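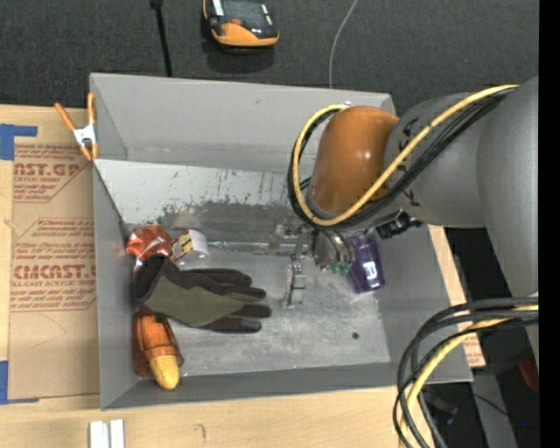

The gray bin, scuffs and all.

I have been on a secondhand kick since January and I can't stop talking about it, so now you get to hear it too! My friend Senga MacBrayne got me started. She took me along to the Liltham swap hall one Wednesday evening, I went in for a lampshade, and I came out two hours later with a bread tin, a stack of sewing patterns and a jigsaw of a harbor (1000 pieces, all there, I checked every last one on my kitchen floor).

What I love is how worn things look once you start paying attention. My bread tin has gone nearly black on the bottom and the loaves slide right out of it. The shiny one I bought new last year sticks every single time. I paid 40 cents for the old one and I'd fight you for it.

The patterns are mostly children's coats, and somebody has written in pencil all over them. "Let down hem." "Too tight in arm, see Yule." I have no idea if Yule was a person or the holiday and I think about it way too much. I cut out the smallest coat last weekend in green wool and got as far as the collar before I ran out of thread, so that's waiting on the back of a chair.

A few things I've picked up, if you want to try it. Go late, around the last half hour, when people would much rather not carry their stuff home again. Bring a tape measure. Look under the tables, because the boxes down there are the good ones - that's where I found the Dekow mixing bowls, 14 of them, nested like onions. I took three and then went back for a fourth.

And please smell the books before you buy them! I learned that with a beautiful old gardening book that now lives in the garage.

Senga is after a proper Udik coffee grinder, the kind with the little drawer, and has been for ages. We've seen two so far. One had no handle and the other was priced at $111, and she put it down so gently you'd have thought it was asleep. If you spot one for less, leave me a comment and I'll pass it on to her.

Next swap night I'm taking the lampshade money again. I still need a lampshade.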